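The Green Shelf: Photo Gallery
Sultavholm Small Interiors — Gallery pages

Text by Mereana Treloar

The green shelf is the simplest piece in the Sultavholm set. It has two open tiers and short legs, and it stands against the back wall of the blue brick alcove. We list it as the Kristiansen shelf, after the pattern it was made from. In April we used it for our pages on keeping books, with a handful of white-covered volumes in Chinese and English. Shiyu Pan chose them. She wanted covers that look alike from a distance, so that the lettering on the spines would be the only way to tell one from another.

The four views on this page all come from the same setup. Furniture, wall covering and floor mat are the same throughout, and only the books change places.

1. Partway through

Three books are stacked on the top tier, with the grey-and-white HERITAGE CULTURAL cover lying at an angle on top. The one with the black-and-gold stripes is off the shelf, over another white book on the mat. A paperback with a man in a dark suit on its cover lies to the right.

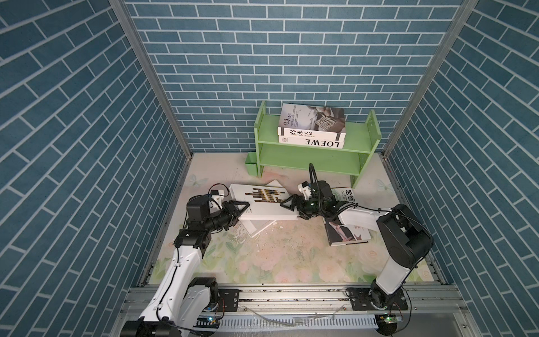

2. The full stack

The five books on the upper tier are laid flat, a little left of center. Flat stacking suits paperbacks on an open shelf with no bookends. The covers stay closed under the weight and nothing slides when the shelf is bumped. The drawback is well known: to get at the bottom book you have to lift the others. With a pile this small it hardly matters. Wiebke Wiegand, who keeps the list of what we own, would still like the heaviest at the bottom and the most used on top.
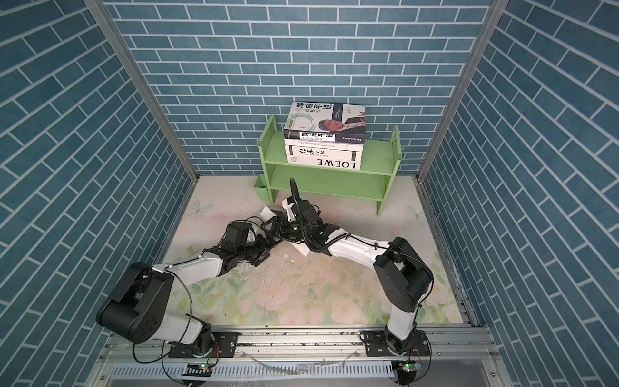 Five books on the upper tier, with LOEWE at the bottom. The lower tier is empty.

The small green cup-shaped holder on the left side panel stays there all the time. It was bought separately and it matches the shelf well enough. We have used it for pencils, bookmarks and, for one page last winter, dried grass. It hangs clear of both tiers and takes up no room.

3. Standing or lying

We tried the books on end as well as flat. White covers show their lettering best this way, and you can pull one out without touching its neighbor. They do need something to lean on, though. In our trials a thin paperback with nothing beside it started to bow after a few days, while two or three together held each other up. If you have only a couple of books and want them on end, put the stiffer one on the outside.

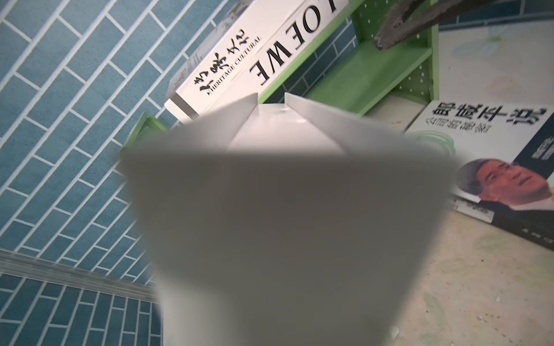

Lettering direction is the other thing to settle before you start. Chinese and English spines don't always run the same way, and a pile can easily end up with one title reading upside down. Shiyu turns them all to read the same way before she puts them away. Wayne Pilkington leaves them as they come. We have never made a rule about it, and both ways appear on our pages.

4. The wall covering and the mat

The blue is a printed brick pattern with thin white mortar lines, listed in our stock book as Flarisano. It goes around three sides. We ordered it for a kitchen page and had enough left over for the alcove. The horizontal courses on the back wall make it easy to see whether a shelf is standing straight, and light green shows up well against it. White books do too. Darker furniture tended to sink into the pattern when we tried it, and the brown Ostwood stool was moved to another corner for that reason.

The floor mat has faded pink roses, green leaves and pale blue butterflies. It is soft enough that a book put down on it doesn't mark at the corners. It does show scuffs and specks, and a white fleck of paper is easy to miss on it until the light comes from the side. Seija Manninen goes over it with a hand brush — a vacuum pulls the edges up.

5. Covers worth a closer look

The one most people ask about is the white paperback with the pale green swoosh. The smaller line of its title, 公司的秘密, means "the secrets of companies," and it is set beneath large black characters. The photograph on the cover has the face and hand tinted red, which gives it a stronger color than anything else on the shelf. 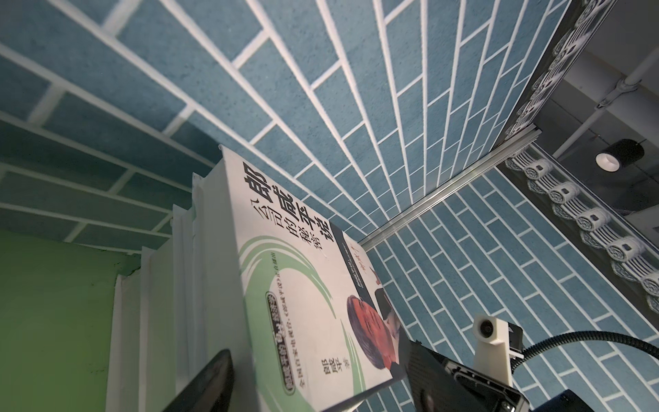 Red next to light green is a hard pairing to ignore, and we would think twice about it in a living room. On a working shelf it helps. You know where that book is from across the room, and you can count the others off from it. Shiyu would put it on top of any stack. Wiebke would rather have it somewhere in the middle, with only the spine showing.

Notes on the set

The shelf is painted, and wipes clean with a damp cloth. Spare wallpaper is kept rolled in the back cupboard with the mat offcuts. Anyone borrowing the shelf for another page should take the green holder with it and return both together.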